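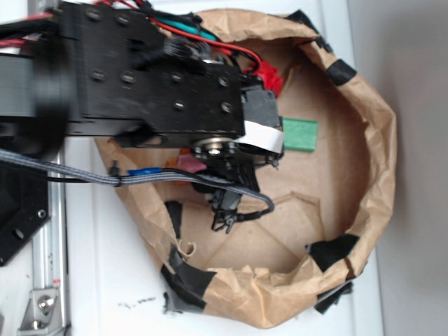 Telma asked this morning if a bag can stay open by itself for a whole packing round, or if one person must always hold it. I answered too fast that it can. So I write here what I know and what I don't know yet.

**Bags.** We have two kinds on the shelf now, the brown Kolard ones and the ones from Drevby. The Drevby paper is stiffer and the mouth keeps its shape after I fold the rim outward one time, two fingers wide. The Kolard paper is softer. It makes creases low in the bag, and small blocks go into the folds and hide there. With a tall object this doesn't matter. With the small colored blocks it matters a lot, and I had to shake a bag twice to find a pink one.

Delivery was 300 Kolard and 200 Drevby. Maëlle wants to finish the Kolard first. I'd prefer to keep them for the paper towels and the other light things, but it's her budget.

**Order of packing.** My old rule was heavy first, small last. For the blocks I tried it in the other direction: small blocks on the bottom, before anything else goes in. The floor of the bag becomes flatter, and it stands better on the white table. The problem is unpacking, as you must take out everything to reach them. Zachary says to put all the small ones in one corner. I tried, but they move when the bag is lifted, so the corner is only true until the door.

**Rim.** Fold before filling, never after. I tore 2 bags today by folding when they were already half full. The tear starts always at the side seam, where the glue ends.

**Weight.** One Drevby bag, empty and with folded rim, was 300 g lighter than what I wrote in August. This can't be correct for a paper bag. I think I forgot to zero the scale in August and weighed the tray too. Please don't use the August numbers until I repeat them.

To do:

- repeat the weighing, with the tray noted separately
- try a square of cardboard on the bottom of a Kolard bag
- ask Lejla if Sevville still sells the bags with a flat base
- more green blocks, the box in the cupboard is almost finished

Torn bags are under the sink, I use them for the floor when we paint.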